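Dry Air, Moving Wood: Fitriani Mandagi on Humidity in Heated Buildings

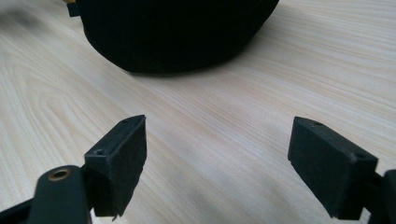 Flat-sawn grain in a light-colored wooden tabletop.

2026-01-21

Fitriani Mandagi begins most of her site visits by asking to see the boiler room. The people who hired her usually want to show her a cracked table or a door that has stopped latching, and she tells them it can wait half an hour.

"The table will still be cracked when I come back up," she says. "The heating schedule is what I need first, and the person who knows the schedule often goes home at three."

Mandagi trained as a mechanical engineer and spent her early career sizing air handlers for office buildings. She now works for Nustton, a consultancy that investigates moisture problems in occupied buildings. Her cases are mostly schools, small museums and offices fitted out with solid wood. January through March is her busy season in cold climates, and the complaint is nearly always the same: gaps have opened in something that used to fit.

The physics is old and not in dispute. Cold outdoor air holds little water vapor. When that air is brought inside and heated, the amount of vapor stays the same while the amount the air could hold rises, so the relative humidity falls. Wood in the room gives up moisture until it reaches equilibrium with the new conditions, and it shrinks as it does so.

"People hear that and conclude they need a humidifier," Mandagi says. "Sometimes they do. More often they have an outdoor air damper that is open too far, and they are paying to heat and dry out a quantity of air that the building never needed."

The example she returns to several times is a former mill building converted to offices by a property company called Biltuso. The tenants had reported split stair treads, noisy floors and static shocks. Biltuso had bought portable humidifiers for each floor, then larger ones. Staff were filling tanks twice a day, and the humidity had barely moved.

Nustton placed sensors on all seven floors and left them for the length of one cold spell. The set returned 1,989 usable readings. Mandagi plotted them against outdoor temperature and against the fan schedule, and the second plot was the informative one. Humidity recovered overnight, when the fans were off, and dropped within an hour of the morning start.

"That shape tells you it's ventilation. If the building were leaking badly through the walls, you would see it dry out at night as well, with the wind and the stack effect. It wasn't doing that. It was fine until the fans came on."

The damper on the main unit had been set during a renovation and left at that position. Its actuator had failed, although the control screen continued to report it as modulating. A technician disconnected the linkage and moved the blade by hand to the minimum required for the number of people in the building. The portable units were kept for the top floor and removed from the others.

Asked whether failures of that kind are common, she says that a control screen shows what the controller has requested, and that many operators read it as a measurement. She carries a flashlight and looks at the blade.

Her views on sensors are similar. Inexpensive capacitive sensors are adequate for most of her work, she says, provided that they are checked against a salt solution before and after each job. A saturated solution of ordinary table salt in a closed container holds the air above it close to 75 percent relative humidity at room temperature. A sensor that reads far from that figure goes back in the box. She has used a logger called the Lis for several years and likes it mainly for its battery door, which can be opened with gloves on.

"I don't have strong feelings about brands. I have strong feelings about where people put them. On top of a radiator cover. In direct sun. Behind a coffee machine – I found one behind a coffee machine, and there was a whole report based on it."

She wants loggers at working height, away from supply grilles, on an interior wall or column. She also wants one in the return duct, where the air is already mixed, and one outdoors in the shade. If the budget allows only two, she takes the return duct and the outdoor one.

The conversation turns to the wood. Mandagi is careful to say that she is not a furniture maker, and that she refers questions about repair to people who are. What she does explain to clients is direction. Wood shrinks very little along its length. Across the width, a board cut tangentially to the growth rings moves considerably more than one cut radially, and in many species the ratio is close to two to one. Flat-sawn boards are therefore the ones that tend to show the seasonal change first.

"If a wide panel is screwed down rigidly to a steel frame on both sides, it has to go somewhere. In winter it pulls and it splits. Slotted holes would have let it slide. It's a very cheap detail, and it gets dropped from the drawings because somebody is standardizing the fasteners."

She describes a school where every classroom table had been assembled that way. There were 152 of them. The district had asked for a humidification system for the whole building and had received a quote. Mandagi's report recommended enlarging the holes in the brackets and fitting washers, and it recommended against the system. The building's windows were single glazed, and humidity high enough to protect rigidly fixed panels would have put condensation on the glass and water in the sills.

"That is the part I spend most of my time on. You can't pick a humidity target from the furniture side only. The envelope sets a ceiling. In an old building in a cold month that ceiling may be 30 percent, it may be less, and if you go above it you are moving the damage from the tables to the walls."

To estimate the ceiling she takes surface temperatures at the coldest points she can find, typically window frames, the corners of exterior walls and any steel that passes from inside to outside. She then calculates the humidity at which the dew point of the room air would equal the lowest of those temperatures, and subtracts a margin. The calculation fits on one page. She prefers to do it on paper, in front of the client.

Museums are a different matter, she says, as their requirements are often written into loan agreements. She spent part of last year at the Starngate collection, which holds 3,948 catalogued objects, most of them wood, paper or textile. The collection had been trying to hold one setpoint throughout the year, and its equipment was cycling between humidifying and dehumidifying several times a day.

Nustton proposed a setpoint that drifts slowly with the seasons and a wider dead band between the two modes. The reasoning was that most of the objects respond slowly, over days or weeks, and that the short cycles were costing energy with no clear benefit. The more sensitive pieces were moved into sealed cases with buffering material. The curatorial staff took some time to agree.

"They were right to take time. I asked them to accept a wider range on paper. What they got in the room was steadier than before, but you can't expect anyone to sign that on my word. We ran it in one gallery first and they read the loggers themselves."

She has a few instructions for building managers who do not intend to hire anyone. Write down the indoor and outdoor conditions at the same hour each day for two weeks. Find the outdoor air damper and look at it with the fan running and with it stopped. Check whether kitchen and restroom exhaust fans run all night, and put them on a schedule if the local code permits. Do not lower the ventilation below the required minimum to save a floor. If a humidifier is installed, drain and clean it on the manufacturer's schedule, and shut it down completely in spring.

On gaps that have already opened, her advice is to leave them alone until summer. Filler forced into a winter gap is compressed when the boards take up moisture again, and it can crush the edges or lift a board from the subfloor. She has seen floors where this was done three winters in a row.

"Mark the gap with a pencil and measure it," she says. "Measure it again in July. If it closed, you have a seasonal movement and you can decide whether you care about it. If it didn't, call somebody who repairs floors."

Her next job is a music school with a practice wing that was sealed and insulated last fall. The complaint there is that the rooms are too damp.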